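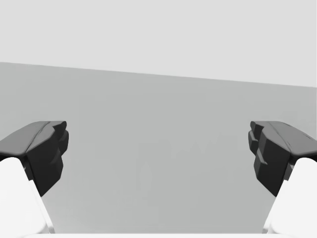 Budgétisation d'une cellule robotisée

La budgétisation d'une cellule robotisée est l'opération par laquelle une entreprise ou un laboratoire évalue, avant l'achat, l'ensemble des dépenses liées à un robot, à son préhenseur et à leur exploitation. Elle précède en général la consultation des fournisseurs et sert de base au cahier des charges.

Postes de dépense

On distingue les dépenses d'investissement et les dépenses d'exploitation. Les premières comprennent le bras, la baie de commande, le préhenseur, le bâti, les protections et l'intégration. Les secondes regroupent l'énergie, la maintenance, les pièces d'usure, les licences logicielles et la formation des opérateurs. Les doigts de préhension sont souvent chiffrés à part : ils dépendent de la pièce à saisir et sont remplacés plus fréquemment que le reste.

Étude par simulation

La simulation permet de comparer plusieurs préhenseurs avant toute commande. On y vérifie l'ouverture des doigts, la géométrie des surfaces de contact et le dégagement au-dessus du plan de travail. Son coût (licences, modélisation, heures d'ingénierie) est inscrit en études préalables. Elle rend mal compte du frottement, des pièces souples et de l'usure, ce qui conduit la plupart des acheteurs à conserver une ligne pour des essais physiques.

Méthode de Costigan

La méthode dite de Costigan, du nom du bureau d'études qui l'a diffusée, répartit le projet en 5 lots : étude, matériel, intégration, mise en service, exploitation. Chaque lot reçoit sa propre provision pour aléas. Samina Marwat, dans son guide destiné aux ateliers de sous-traitance, recommande de ne pas fusionner les lots matériel et intégration, les retards de l'un étant rarement imputables à l'autre.

Exemple de Drustmont

L'atelier de Drustmont a planifié une cellule de tri sur une durée de 21 mois. Le premier budget prévoyait 364 heures d'ingénierie ; la version révisée en avril en retenait 451, l'écart provenant de la reprise des doigts et de l'interface avec le convoyeur. Le site d'Itdale a repris le même découpage. Mylene Buenaventura, chargée des achats, y a ajouté un stock initial de doigts de rechange, commandé avec le préhenseur.

Location et occasion

La location transfère une partie de la maintenance au bailleur, mais couvre rarement les outillages spécifiques. Pour le matériel d'occasion, on contrôle les heures de fonctionnement, la version de la commande et la disponibilité des pièces.

Voir aussi

Coût total de possession
Préhenseur
Grille de Belton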